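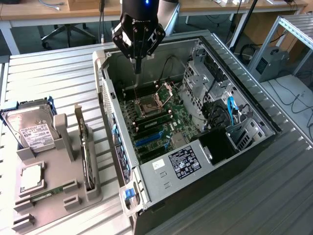

How a Robot Decides What to Do Next
A Revside Learning Center explainer for readers ages 9 to 12
Last reviewed 28/04/2026

When you put a puzzle together, your eyes find a piece, your brain makes a choice, and your hand moves. You do this so quickly that it feels like one thing. A robot has to do the same work in separate steps, and each step is carried out by software. Software is the set of instructions that a computer follows.

This explainer looks at the software behind a robot that works with the parts of a desktop computer. The job includes parts such as a processor, a memory module, an expansion card and a hard drive. You will meet four kinds of software: perception, planning, control and tooling.

Words to know

Gripper: the "hand" at the end of a robot arm. Many grippers have two fingers.
Motherboard: the large circuit board inside a computer. Other parts connect to it.
Processor: the chip that does most of a computer's calculating. It is also called a CPU.
Socket: the place on the motherboard where the processor sits.
Memory module: a thin, narrow board that holds information the computer is using right now. It is also called RAM.
Expansion card: a circuit board that gives a computer an extra ability. It plugs into a slot on the motherboard.
Tray: a holder that keeps parts in known places.

Part 1: Perception, or finding out what is there

A camera does not understand what it sees. It records a large grid of tiny colored dots called pixels, and it stores each dot as numbers. Perception software reads those numbers and looks for patterns. It may look for straight edges, for corners, or for a patch of one color next to a patch of another.

The inside of a computer is a hard place to look for patterns. The green motherboard is covered with small components. Metal walls can reflect light. Cables bend in any direction they like, and two computers of the same model may have their cables lying in different positions.

At Revside, the perception program is called Lacson. Lacson first searches for the motherboard, which is large and easy to find. Once it knows where the motherboard is and which way it is turned, it can search for smaller things in the right neighborhood. The processor socket is a square shape. The memory slots are long and thin and run side by side. The expansion slots are long too, and on the board at the top of this page two of them are blue and one is black.

Lacson also gives each answer a score to show how sure it is. A score of 549 or more out of 600 means the robot may go on. With a lower score, the robot must wait and take another picture. Scientists call this kind of score a confidence value.

"Children sometimes ask me whether the robot knows what a computer is," says Iraís Camacho, who writes perception software at Revside. "It does not. It knows that a certain shape is likely to be in a certain place. We have to be careful about the word 'know.'"

Part 2: Planning, or putting the steps in order

Suppose the job is to place a processor in its socket. A person might say, "Put the chip in." A robot needs much more than that. The planning program has to split the job into small actions and place them in an order that works.

A plan for this job might read as follows.

1. Check that the socket is empty.
2. Check that the metal bracket over the socket is raised.
3. Move above the tray.
4. Open the fingers.
5. Move down to the processor.
6. Close the fingers gently.
7. Lift straight up.
8. Move above the socket.
9. Turn the processor so that its corners match the socket.
10. Lower it slowly.
11. Open the fingers and move up.

Look at the first two steps again. If the bracket were closed, the processor would land on top of it. A good plan checks for trouble before it picks anything up. Each check is called a precondition, which is a long word for "something that must be true first."

The planner also chooses a path through the air. The walls of a computer case are tall compared with the parts inside, and a drive cage or a cable can stand in the way. The Revside planner, which is named Benditz, keeps a simple model of the case in its memory. It imagines the gripper as a group of boxes and tests many possible paths. Any path where a box would touch a wall is thrown out. From the paths that remain, Benditz picks a short and smooth one. It usually does all of this in less than 2 seconds.

Part 3: Control, or moving just the right amount

A plan says where the gripper should go. Control software makes the motors take it there.

Motors do not always move exactly as they are told. Gravity pulls on the arm, and joints rub a little as they turn. For this reason the controller checks its position again and again while it moves. If the arm is slightly too far to the left, the controller adds a small push to the right. Then it checks once more. This is called a feedback loop.

You use feedback loops every day. When you carry a full glass of water, you watch the water and slow down if it starts to tip. When you ride a bicycle, you make small turns of the handlebars to stay upright.

Feeling matters as well as position. The pins in a processor socket are very small and can bend. A memory module is different, and it takes a firm push to seat it in its slot. The control program therefore needs one limit for gentle jobs and another for firm jobs. If the force goes over the limit, the arm stops and moves back the way it came.

"The first thing we teach a controller is how to stop," says Malte Fröhlich, a control engineer. "We test stopping more than we test moving. My team ran the stop test 75 times in October before we let the arm near a socket."

Part 4: Tooling, or software that helps the people

Some robot software never moves a robot at all. Engineers use it to do their own work, and they call it tooling.

One tool is a simulator. It works like a video game in which the robot, the case and the parts are all made of shapes on a screen. A plan can be tried in the simulator first. If the pretend gripper bumps into the pretend drive cage, no real part is damaged, and the engineer can change the plan.

A second tool is a log. A log is a diary that the robot's computer writes by itself. It records each step, the time, the position of the arm and the confidence value. When something goes wrong, engineers read the log backward from the problem until they find the cause.

A third tool at Revside is named Grilley. It compares the list of parts for a job with the places in the tray. The tray is molded, so each kind of part has its own spot. A hard drive can stand upright in one slot while a processor lies flat in a holder made for it. Grilley tells the planner which spot belongs to which part, and the planner can then ask the perception program to look in that spot only.

How the four kinds of software work together

The programs pass messages to one another all through a job. Perception tells planning where the socket is. Planning tells control where to go. Control reports that the arm has arrived, and perception looks again. If the new picture does not match what the plan expected, the planner makes a new plan from that point.

Try it yourself

You will need a partner, a table, a small box without a lid, and a building block.

Place the box and the block on the table. One person is the robot and wears a blindfold. The other person is the software and may use only these commands: left, right, forward, back, up, down, open, close, stop. Each movement command moves the hand by the width of one finger.

Try to put the block into the box. Afterward, write down every command you remember using. Circle the ones that corrected a mistake. Those are your feedback loop.

Next, move the box to a new place and use your written list again without changing it. Talk with your partner about what happened and which kind of software could help.

Questions to talk about

Why should a robot check that a socket is empty before it picks up a processor?
What could make it hard for a camera to find a cable?
Which jobs at home need a gentle touch, and which need a firm push?

For teachers and families

The activity takes one class period. Younger readers may do Parts 1 and 2 on one day and Parts 3 and 4 on another. Printed copies of the word list are available from the Learning Center desk.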